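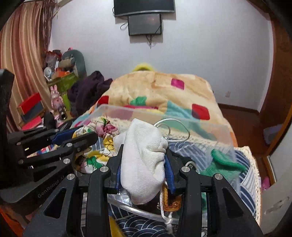
## Unit 5: Moisture and cotton fabrics

Notes to accompany the session of 4 December 2019. Tutor: S. McIver.

### Regain and content

Two measures are in use and they are often confused.

- **Regain** is the mass of water divided by the oven-dry mass of the sample.
- **Content** is the mass of water divided by the total mass, water included.

Both are given as percentages. For the same sample, regain is always the larger figure.

### Worked case

A cotton sample has a mass of 432 g after conditioning. Dried to constant mass, it comes to 400 g.

Water present: 432 − 400 = 32 g

Regain: 32 ÷ 400 = 8.0%

Content: 32 ÷ 432 = 7.4%

### Hysteresis

A sample that reaches balance from the wet side holds slightly more water than one that reaches it from the dry side, at the same humidity. Samples for comparison must therefore all approach from the same side, normally the dry one.

### Rib structures

Rib knits stretch across the width and recover when released. Width is measured with the fabric relaxed and flat. Wetting releases some of the strain left by knitting, so a first wash usually shortens the piece. Later washes have less effect.

### Before the next session

Read the Irnstead handout on drying curves, sections 1 and 2. Repeat the worked case for a conditioned mass of 92 g and a dry mass of 86 g. Give both results to one decimal place. Written answers go to C. Gillies.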